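3. Test Bed and Calibration Procedure

3.1 Engine and brake

All tests were run on the eddy current brake at the Jorkton laboratory. The brake absorbs torque through a rotor that turns between two water-cooled plates, and the torque is read by a load cell fixed to a short arm on the housing. The unit was overhauled before the present work began. New trunnion bearings were fitted, the coolant passages were flushed, and the load cell was replaced with one of the same rating supplied by Furnach. The engine was a four-cylinder gasoline unit on a rigid frame, joined to the brake by a shaft with a rubber coupling at the engine end.

The frame was leveled in September and was not moved again until the last test was complete. Shaft alignment was checked with a dial gauge at both flanges at the start of each test day. When the reading fell outside the limit set by the coupling maker, the engine mounts were shimmed and the check was repeated before any fuel was supplied.

3.2 Static calibration

Static calibration followed the dead weight method. A calibration arm was bolted to the brake housing and weights were added one at a time, then removed in the reverse order. The output of the load cell was recorded after each change, once the arm had come to rest. Loading and unloading were treated as separate series, so that any friction in the trunnion bearings would appear as a gap between the two lines. A full calibration used 30 readings, divided equally between loading and unloading.

The zero was read before and after each series. If the two zero readings did not agree, the series was rejected and the housing was inspected for hoses or cables pulling against it. Coolant hoses were the usual cause. They were later rerouted so that they met the housing at right angles to the direction of torque, and no series was rejected after that change.

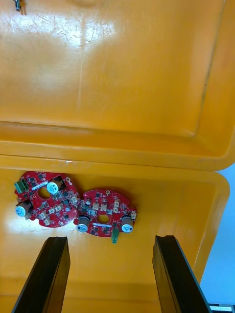
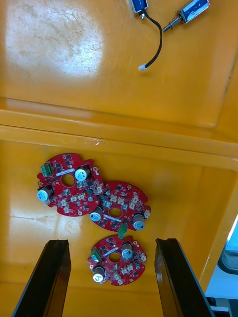 Figure 2. Yellow-orange plastic tray surfaces with red printed circuit boards.

Reading time for this section: 4 minutes

3.3 Drift under load

Static calibration says little about how a load cell behaves when the housing is warm and the engine is running. A second procedure was therefore used to measure drift. The engine was held at a fixed speed and throttle setting until the coolant outlet temperature was steady. Torque was then logged without a break for up to 121 minutes. At the end of this period the engine was stopped, the shaft was uncoupled, and the zero was read at once, before the housing could cool.

The difference between the cold zero and this warm zero was taken as the thermal drift for that run. It was not subtracted from the torque record automatically. Corrected and uncorrected values were kept side by side, and both were used in the comparison in Section 4. This choice follows the practice proposed by Yin, whose work on smaller brakes found that a single correction applied to a whole run can hide errors that arise only during warm-up.

3.4 Control and data recording

Brake current was set by a Gollex controller in constant speed mode. Speed was taken from a toothed wheel on the brake shaft and torque from the load cell amplifier. Both signals passed through the same filter type, with the same settings, to avoid a false time shift between them. Data were sampled 1000 times per second and averaged before storage. The raw samples were also retained for runs in which the throttle was moved.

The gains of the controller were set by hand at low load and checked again at full load. With the first settings, speed was stable at low load but showed a slow swing when the throttle was opened fully. The integral gain was reduced until the swing died away. The final settings were used for every run reported in this paper, including the repeat runs.

3.5 Limits of the procedure

The calibration arm was measured with the housing at room temperature, and its length was assumed to be constant. The effect of air movement from the cell ventilation fan was not measured separately. The fan ran at one speed throughout all engine tests but was switched off for static calibration, and a small offset between the two conditions cannot be ruled out.

Fuel temperature was recorded but not controlled. On warm afternoons it rose during the longer runs, and the power figures for those runs should be read together with the fuel temperatures given in the appendix. The alignment records and calibration sheets were prepared by Mingxuan Feng and are held at the laboratory with the torque logs.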